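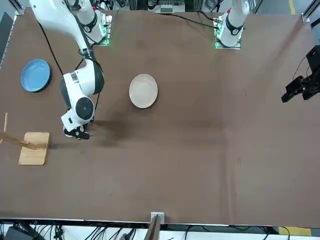

Do matte tablecloths really hide creases, or is that just what sellers say?

I've got a big table and I'm looking at a chocolate-brown cloth from Zenden. The listing promises it "falls smooth out of the packet" and "never needs ironing." I've read that sort of thing before. My last cloth came folded into a square the size of a paperback and the lines were still there in September. I'd be putting plain round plates on it, one set blue and one set cream, so there's no pattern to distract the eye. Has anyone owned a dark matte cloth for more than a week and can tell me what it looks like on an ordinary Thursday?

Posted by Skeleo – viewed 1,582 times

Clisteck
"Never needs ironing" means the person writing the listing never ironed it. Mine is a similar brown and the fold lines faded a good deal, but they did not go away. You stop seeing them straight on. Sit at the far end with a lamp on and there they are again.

What bothers me more is patchiness. Matte brown can look darker in places where the nap has been brushed the other way, and people will ask if you spilled something. A dry hand run across it in one direction fixes most of that until the next meal.

If you do iron it, go from the back, on low, and test a corner first. I was told steam alone would do the job. I hung mine in the bathroom through 3 hot showers and got a damp tablecloth.

On the plates, cream shows up very well on brown. Blue depends on the blue. A dark one goes gloomy at night, so I'd put one plate down on a brown towel before spending anything.

Pešek
just buy it, its a tablecloth. 100% cotton is the worst for creases, get a blend

Clisteck
A blend creases less, agreed, but I wouldn't trust the word on its own. Mine is a blend. Read the care label, and check the return terms before you cut the tags off. Zenden's page had 390 reviews when I looked, and the ones I read were mostly about how fast it arrived.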